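Holten Chamber Choir
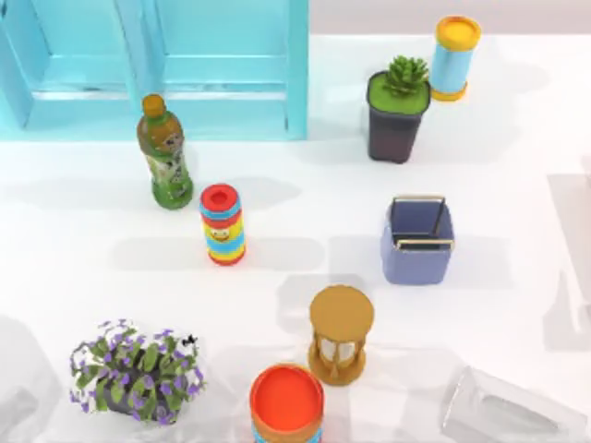
Amateur mixed choir based in Holten, founded by Rostam Nouri. Sings mostly a cappella – folk settings, some early music. Rehearsals run 2 hours with one break, . Forough Ebrahimi took over as conducter in September.

First record, Bravar, 130 copies, released May 5, 2018. Sold out, no repress yet.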